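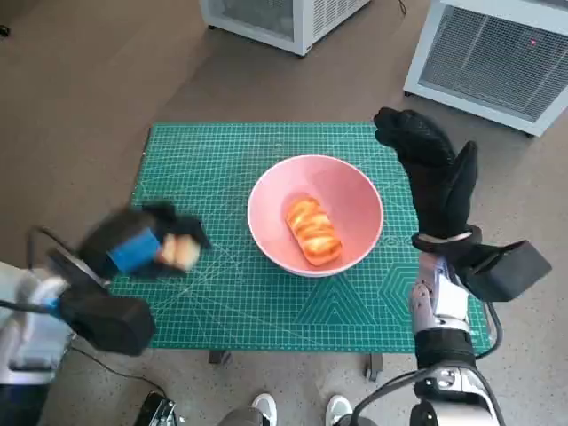
The Bread That Never Goes Stale

Model food has a longer working life than most people expect. A loaf made for a shop window can sit under lights for ten years, get dusted on Mondays, and be sold on to a theater when the shop closes. The people who make it well are few, and most of them learned by taking apart someone else's.

Cường Ông started with bread. He had been a baker for 22 years when his wrists gave out, and he took a part-time job at Hassanpour, a supplier of display pieces to bakeries and kitchen showrooms. His first assignment was to sort a back room of returned stock. He found 492 pieces on the shelves, and by his own count fewer than half would have fooled him from across a counter.

"The color was usually fine," he says. "The shape was wrong. Somebody had made a loaf who had never shaped one."

Real dough stretches when it rises. A score across the top opens wider in the middle than at the ends, and the inside shows paler than the crust. In a braid, the strands are fat at the center and pinch down where they were sealed. Ông makes his master loaves from real dough, bakes them, and takes the mold the same day before the crust softens.

Color goes on in thin coats, the pale one first. The ridges are masked or wiped back so the cream stays, and the orange-gold is built up around them. Gloss is the last step and the one customers argue over. Showrooms want a high shine, like an egg wash straight from the oven. Theaters ask for a duller finish that won't flash under the lights. Ông keeps two varnishes on the shelf and asks before he opens either one.

Small pieces are harder than loaves. A torn chunk has to show crumb on one side and crust on the other, and buyers pick it up and turn it over. He casts these in batches and throws out anything with a seam.

Hassanpour's catalog now has two bread lines. Prumance is the showroom range, shiny and sold singly. Zakier is the plainer one, sold in sets of 4 to schools, nurseries and play kitchens, where the pieces get dropped and washed a lot.

For anyone setting out a piece at home, Ông's advice is short. Use a bowl with a plain rim in a soft color, pink or cream, so the crust stands out. Lay the loaf on a diagonal. One loaf per bowl is plenty. Dust with a dry makeup brush, and wash in lukewarm water with a drop of dish soap, never in the dishwasher. Keep it off a sunny sill, where the orange fades first.

Repairs come back to him in November, ahead of the holiday windows. Chips get filled and touched up. Anything yellowed all the way through is replaced, and the old loaf goes in a crate under his bench for parts.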